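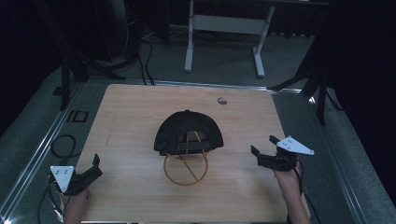 Wardrobe and Hallway

Keeping a baseball cap in shape

A cap left on a peg by its strap goes flat at the front and creased at the sides. A wire hat stand stops most of this. The round cage type, like my yellow one, takes up little room and lets air in underneath, so the sweatband can dry out between wearings.

Putting the cap on the stand

Do the strap up first, on the setting you normally wear. If it is left wide open the back of the cap spreads and the opening loses its arch. Hold the cap by both sides, just above the sweatband, and lower it straight down over the top of the wire. Don't pull it down by the brim. The crown should sit on the wire without being stretched. If you can see the shape of the rods through the cloth, the stand is too big or the cap is pushed down too far.

Check that the base ring is flat on the table. Thin wire stands get bent in cupboards and then rock. Mine was put right by pressing the ring against the worktop with both hands. Go slowly, as the joins are the weak part.

If the cap is already creased

Fill a kettle and let it boil, then hold the cap in the steam for a few seconds at a time, well above the spout. Keep your fingers out of the steam. When the cloth feels soft, put the cap on the stand and smooth the creases with your palm, working from the button down to the sweatband. Leave it overnight. A bad crease might need doing twice. Older caps may have cardboard in the brim, so keep the steam on the crown only.

Washing

Most caps don't need the machine. Use cool water, a little washing-up liquid and an old toothbrush, and work on the sweatband first. Rinse under the tap and press the water out with a towel. Never wring it. Dry it on the stand, away from the radiator.

Black caps show dust and hair more than anything. A strip of parcel tape wrapped round the hand, sticky side out, does the crown in no time. Go round the button and the strap with a dry toothbrush. White salt marks come off with a cloth dipped in 1 part white vinegar to 4 parts water, but try it inside first.

Marks on the wood

Bare wire can scuff a table if the stand is dragged, and pale wood shows it. Lift the stand to move it, or stick a few felt pads under the ring. I use the Gruvard ones, which come in a sheet and can be cut thinner with scissors. Let a washed cap drip over the sink before it goes anywhere near the table.

Storing several

You can nest caps front to back on a shelf, brims all the same way, but four is plenty in one row or the end ones get squashed. Keep the stand for whichever one you wear most.

Eirlys Powell

More in this section: Shoe racks for narrow halls / Getting wax off a jacket collar / Scarves and moths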